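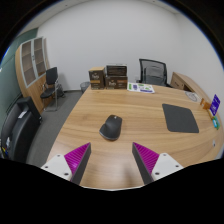 A computer mouse and a mouse pad on a wooden desk.

How Does a Computer Mouse Work?

By Nandini Iyer

Many people put a hand on a computer mouse every day without thinking about it. You push it, and an arrow moves on the screen. You press it, and something opens. But the mouse and the screen may be far apart on the desk. So how does the arrow know where to go?

This page explains what is inside a mouse, why mice have different shapes, what a mouse pad is for, and how to set up a desk so your hand and arm stay comfortable. Words in capital letters are explained in the word list at the end.

What a mouse does

A computer needs a way to find out what you want. When you type, the keyboard tells it which keys you pressed. A mouse tells it three other things: which way your hand is moving, how far it is moving, and whether you are pressing a button.

The arrow on the screen is called the CURSOR. Move the mouse to the left and the cursor goes left. Push the mouse away from you and the cursor goes up the screen. That last part is a little odd, if you think about it. Your hand is going forward, toward the far side of the desk, and the cursor is going up. Most people get used to this in a few minutes, and after that they never notice it again.

You can try it with no computer at all. Put an eraser on a table and pretend it is a mouse. Look at a picture on the wall and imagine a dot in the middle of it. Now move the eraser and try to "steer" the dot to each corner of the picture. Your hand stays flat on the table the whole time.

The old kind of mouse

The first mice were made in the 1960s. They had wheels underneath. Later, many mice had a ball inside, a little smaller than a ping-pong ball. When you slid the mouse, the ball rolled on the desk. Inside the mouse, the ball pressed against two small rollers. One roller turned when the mouse moved from side to side. The other turned when it moved forward and back. The computer put the two together and worked out where the cursor should go.

Ball mice had one big problem. The ball picked up dust, crumbs and hair and carried them inside. After a while the rollers were coated with gray fluff and the cursor began to jump or stick. People had to turn the mouse over, twist off a ring, take out the ball and scrape the rollers clean. If you know a grown-up who used a computer in school a long time ago, ask them about this. Many of them remember doing it.

The kind we use now

Most mice today have no ball. If you turn one over you will find a small window. Behind it are a light and a SENSOR, which works like a very small camera. The light shines on the desk and the sensor takes pictures of the surface. It takes them extremely fast, more than 1000 every second.

Each picture shows a tiny patch of desk. Even a desk that feels smooth has little bumps, scratches and specks when you look at it that closely. The mouse compares each picture with the one before it. If a speck was in the middle of one picture and a bit to the left in the next, the mouse knows it has moved to the right. It sends this news to the computer, and the computer moves the cursor.

Some mice send their news through a wire. Others use radio signals, which travel through the air. A mouse with no wire needs its own power, so it has a battery inside.

The light in a mouse may be red, or it may be a kind of light that human eyes cannot see. Do not hold a mouse up to your eye to check. If you want to know whether it is working, just move it and watch the screen.

Buttons and the wheel

A common kind of mouse has two main buttons at the front, under your first two fingers. Pressing one makes a small sound, and that is why we say "click." Under each button is a SWITCH. When you press, the switch closes and a little electricity can flow. When you let go, it opens again.

Between the buttons there is usually a SCROLL WHEEL. Roll it toward you and the page goes down. Roll it away from you and the page goes back up. On some computers this is set the other way around, and you can change it in the settings.

Why are some mice tall and lumpy?

Mice come in many shapes. Some are low and flat, like a bar of soap. Others are tall and round, with a part sticking out at the side where the thumb can rest. The black one at the top of this page is like that. This shape is called ERGONOMIC, a long word that means "made to fit the way your body works."

Here is a way to feel the difference. Let your arm hang down beside you and relax. Now lift your forearm and lay your hand on the table, without turning it. Your hand probably landed partly on its side, with your thumb near the top. To put your palm flat on the table, you have to twist your forearm.

A low, flat mouse asks you to keep that twist while you work. A taller mouse lets your hand lean over a bit, closer to the way it landed by itself. The thumb has a place to sit, so it does not have to rub along the desk.

A tall mouse is not the best choice for everyone. Size matters too. If the mouse is made for an adult and you have a small hand, you will have to stretch to reach the buttons. Trinidad Garrido teaches computer class at Skernley School, and she keeps two sizes in her room. "I ask children to lay a hand on the mouse and let it go loose," she says. "If the fingertips reach the buttons without stretching, it fits."

Shapes like this one are often made for one hand only. A right-handed mouse feels very strange in your left hand, and your thumb ends up on the wrong side. If you are left-handed, you can look for a left-handed mouse, or use one that is the same shape on both sides.

What is a mouse pad for?

A mouse pad is a thin, flat mat. Many are made of cloth on top and rubber underneath. The cloth lets the mouse slide easily. The rubber grips the desk so the pad stays put.

In the days of the ball mouse, the pad gave the ball something to grip. On a slippery desk, the ball could slide without turning. Today the pad does a different job. It gives the sensor a good surface to look at.

A plain wooden desk is often fine for a mouse. Wood has lines in it, called GRAIN, and the sensor can follow small marks like these. Glass is much harder. Many mice do not work well on clear glass because there is so little for the sensor to see. A very shiny surface can cause trouble too, as the light bounces off it like a mirror.

Try this: which surface works best?

You will need a computer, a mouse, a sheet of white paper, a magazine with a shiny cover, a piece of cloth, and a clear plastic folder. Ask before you borrow them.

1. Open a drawing program.
2. Put the mouse on the bare desk. Draw a circle as neatly as you can.
3. Slide the paper under the mouse and draw another circle.
4. Do the same with the magazine, the cloth and the folder.
5. Look at your circles. Which is the smoothest? Did the line jump anywhere?

Write down what you found. If a friend has a different mouse, ask them to try the same surfaces. Two mice may not agree. Efe Sani and Dardo Herrera, both age nine, tried this at Skernley School. Efe's mouse worked on everything except the folder. Dardo's worked on the folder but skipped on the magazine cover.

Setting up your desk

You do not need a special desk. A kitchen table is fine if it is the right height for you.

Sit so that your elbows are at about the same height as the table top. If the table is too high, sit on a firm cushion. Put your feet flat on the floor, or on a box if they do not reach.

Keep the mouse close to the keyboard. When the mouse is far away, your arm has to reach for it, and your shoulder gets tired.

Clear a space for the mouse to move in. Cups, books and boxes can go to the back of the desk.

Hold the mouse loosely. Move it with your whole arm for big movements and with your wrist and fingers for small ones. Get up and move around often, even if you are in the middle of something good.

Keeping a mouse clean

Hands leave oil and crumbs on a mouse. Ask an adult to help you clean it. Turn the computer off or unplug the mouse first, and switch the mouse off if it has its own switch. Wipe the outside with a soft cloth that is slightly damp. Use a dry cotton swab around the wheel and the little window. Never put a mouse under the tap.

Cloth pads get dirty too. Some can be washed by hand in cool water and laid flat to dry. Check the label before you try.

Word list

Cursor: the arrow or other mark on the screen that shows where you are pointing.
Ergonomic: made to fit the way your body works.
Grain: the pattern of lines in a piece of wood.
Scroll wheel: the small wheel on a mouse that moves a page up and down.
Sensor: a part that notices something, such as light or movement, and reports it.
Switch: a part that lets electricity flow or stops it.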